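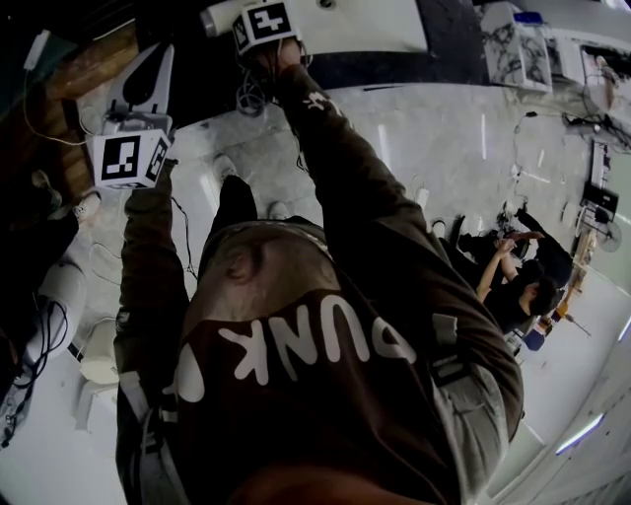 Valbona Delić
Equipment Coordinator, Mostyn site

Ticket: Handheld gripper pairs – cable faults and replacement budget
Status: Open, waiting on quote
Priority: Medium

Summary
Left gripper on pair 2 drops its connection partway through a session. Requesting a decision on repair or replacement before the next equipment order closes.

Setup
Each operator holds one gripper per hand, with a marker cube at the base of each. The left unit's cable runs back along the forearm. Slack from the right hangs in a coil to the floor, which is polished and hard.

Log

Swapped the left and right cables on pair 2. Fault moved to the right gripper. Cable is the problem, gripper is fine.

Fitted a spare cable from the Kendix kit. Ran 10 recordings, no dropouts. That was our last spare.

Checked the faulty cable with a meter. Intermittent open when flexed near the plug end. Re-terminated it once already in September, not worth doing again.

Asked Drarex about replacements. They only sell the cable in a set with the mounting bracket, $53 per set plus freight. Lead time not confirmed.

Thu 27 November – Grakano came back with a price of $1,217 for a complete second-hand pair, cables included. No warranty. Marker cubes are not included and we would have to print and calibrate our own, so add a day of labour to that figure.

Recommendation
Buy cable sets from Drarex now, one for each gripper we run plus two spares. Hold off on the Grakano pair until the new year budget is settled. A cable fault doesn't justify a whole pair, but we have no backup if a gripper itself fails, so I'd like it kept on the planning list.

Please also add forearm straps and a box of cable clips to the same order. Loose cable on the floor gets stepped on and I suspect that's how this one went – can't prove it.

Outstanding
Drarex to confirm lead time and freight to Mostyn.
Finance to advise which cost centre. Last order was charged to maintenance and got queried.
Old cable is bagged and labelled in the parts drawer, do not put it back in service.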